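第三章 公司是怎么换主人的：安防与楼宇控制行业的并购

上课第一天我总爱问学生：你家门口那个报警主机，厂牌还是装的时候那个厂牌吗？多数人愣一下，然后有人掏出手机去查，查完回来说，老师，这家公司已经卖过两回了！对，这一章我们就聊这个。

我自己入行是在弗拉萨诺（Flasano），一家做门禁控制器的小厂，员工40人，老板管销售，我管报价单，谁有空谁去接电话。有一年1月，大家放假回来，发现前台多了一摞陌生的文件夹，封面写着“尽职调查清单”。那时候我连这四个字什么意思都不知道（说出来有点丢人），只觉得清单真长，连仓库里停产型号的备件都要一条一条列出来。 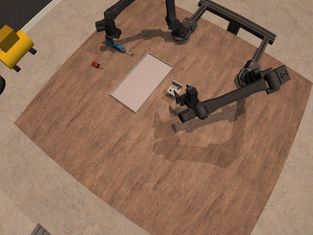 3.1 买家到底在买什么

先别急着翻估值公式，公式在后面，跑不掉的。我想请你先想想，一家控制设备厂摆到桌面上，能卖的是哪些东西。厂房和机器当然算，可在我们这一行，值钱的常常是经销商名单、认证证书，还有装在别人墙里、还得再用好多年的那些设备。客户换一台主机容易，换掉整栋楼的布线和传感器可就头疼了，所以装机量会让买家很动心。

弗拉萨诺后来卖给了费德洛（Fidlow）。谈判桌上吵得最凶的是什么？保修！厂里对老客户承诺过15年供应备件，这笔账该卖方背还是买方背，两边的律师来来回回改了好多稿。
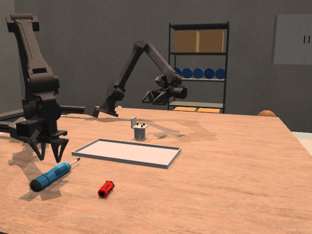
我当时坐在角落里做记录，手都写酸了，心里想的是，原来一句写在产品手册最后一页的承诺，可以让成交价往下掉这么一截。你以后读并购协议，请一定翻到“陈述与保证”那部分，再翻到附件，附件往往比正文还有看头。

3.2 消息什么时候能说

签了字也不等于能对外讲。本章要反复用到的案例，是米洛舍维奇（Milošević）公司出售旗下对讲业务，协议签署日是2018年7月31日，买方名字过了一段时间才公布。中间这段日子最难熬，经销商天天打电话来问，销售员只能说“暂时没有可以分享的信息”，说得自己都不好意思。托多尔·戈洛布（Todor Golob）当时负责那边的渠道，他给我看过他的通话记录，同一个问题一天里有20个人问过他。

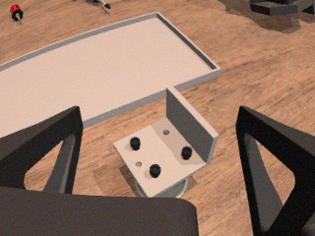 再说资产剥离，这个词听着吓人，意思就是从大公司身上切一块业务下来卖掉。切的时候，最麻烦的是共用的东西：同一套财务系统、同一个仓库、同一批零件。就拿零件说吧，像图里托盘旁边那种L形支架，一块平板，一边立起一道薄壁，看着再普通不过，可假如对讲机和门禁主机都用它来固定，业务一分家，图纸归谁？模具归谁？往后谁向谁采购，按什么价？这些都得写进过渡服务协议里。我见过有人嫌这类小件不值一提，没写，结果交割之后生产线停在那儿等货，两家公司的采购经理在电话里互相拍桌子。

读完这一节，请先做一件小事：找一家你熟悉的安防或楼宇控制厂商，把它换过的股东按先后列出来，旁边注明每一次换手后产品线有没有改名。普雷卢德维尔（Prelludville）那家老牌报警器厂就很适合拿来练手，资料好找，故事也曲折。列好的表别扔，3.3节讲估值的时候我们还要用。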